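Gittins Robotics Club, Second Year: An Interview With Makis Antoniadis and Tineke Van Leeuwen

Makis Antoniadis teaches shop and physics at Bolstead. Tineke Van Leeuwen was one of his students four years ago and came back last fall to help run the after-school robotics club, which goes by the name Gittins after the room it meets in. The club has spent this school year on one project, called Gremier. The goal is to teach a machine to fold clothes.

I talked with both of them in the Gittins room after the students had gone home. Antoniadis had a stack of signed permission forms in front of him and kept sorting it as we spoke.

The club used to enter a driving competition every spring. Students built a wheeled robot, drove it through a course, and took it apart in May. Antoniadis said he liked the competition but got tired of the calendar.

"We had six weeks of building and then one day of driving," he said. "If a wire came loose at nine in the morning, the year was over by ten. The kids were good sports. I was the one who wanted something slower."

Van Leeuwen suggested laundry. She had taken a college course on robot learning and thought the first half of the work, collecting demonstrations, was something high school students could do well. A person holds a gripper by hand and does the task. A camera on the gripper records it. Later the recordings are used to train a program that controls an arm with the same kind of gripper on the end.

"The arm is the part everybody asks about," she said. "But the arm only knows what's in the recordings. So most of our year is kids folding sweaters."

Each student takes a gripper home for a week at a time. They record in bedrooms, on couches, on top of dryers, wherever there is a flat place to put a piece of clothing. Van Leeuwen was firm about that from the beginning.

"If we did it all on one table here, the program would learn that table," she said. "We want different light and different cloth under the clothes. We want the stuff people have in their houses."
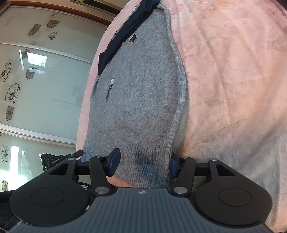
Knitwear has been the hardest category. T-shirts lie flat and stay where they are put. A sweater has weight, and it stretches when it is pulled from one side. The students learned to go for the hem first, where the ribbing gives the fingers something to close on.

"The rib is thicker, so you get a real grip," Van Leeuwen said. "If you pinch the middle of the body you come up with a little tent of yarn and nothing else moves."

Antoniadis said the first batch was mostly unusable. Students worked at the speed they would use with their own hands, and they let go of the fabric before it had settled. Some covered the lens with a sleeve. He watched all of it, which took him most of November.

"I told them to fold like they were showing a little brother," he said. "Slow, and finish each move before you start the next one. That fixed more than any of the technical stuff did."

The club now has 269 recordings that have passed review. Two students have to watch each one and agree that it is good before it goes into the set. They look for a clear start, a grasp that holds, and a finished fold. A missed grasp is allowed if the student recovers from it. Van Leeuwen wanted those kept in.

"The arm is going to miss," she said. "I would like it to have seen somebody miss and try again."

There was an argument over this in the winter. Several students felt that a recording with a mistake in it should not count toward their total. Others had already turned in recordings like that and did not want to lose them. The club voted to keep them and to mark them in the log. Antoniadis stayed out of it.

"I had an opinion," he said. "They got to the same place without me."

The log is a shared spreadsheet. It lists the garment, the surface under it, the time of day, and who was holding the gripper. One of the juniors built it and has become strict about how it is filled in. "Blue shirt" is not accepted. It has to say whether the shirt has buttons and whether it started out right side up.

Money has been a smaller problem than either of them expected. The grippers came through Custport, a local machine shop that has supported the school's shop classes for years. The shop also lets students come in when a part needs to be replaced. Antoniadis said pins and finger pads are what wear out.

"They get dropped," he said. "They go home in backpacks. I stopped being upset about scratches."

I asked how the arm itself is doing. Van Leeuwen said it folds a hand towel in half on most tries and a T-shirt on some. In the last test before I visited, the club gave it 25 tries with a T-shirt and it finished 20. With sweaters it has finished 2. Both were the same sweater, and she does not want to make much of that.

"It finds the hem," she said. "Then it pulls too hard and drags the whole thing. We think we need more examples of people holding the other side down."

That is the assignment through the end of the year. Students are working in pairs on it, with one holding each gripper, and the recordings take longer because both people have to be ready at the same time. Scheduling is done in the hallway before first period. Antoniadis said attendance has gone up anyway, partly because students can contribute without staying late.

"We have kids on the swim team who could never do the old club," he said. "Now they record at home after practice. One of them has turned in more than anyone."

Neither of them is sure whether the club will go back to the driving competition. Some of the younger students have asked about it, and the old robot is still in the closet in two boxes. Van Leeuwen would like to try pants next. Antoniadis wants the sweaters done first.

The room will be open for part of July for students who want to keep going. The arm stays at school, and the grippers can be signed out at the front office with a parent's signature.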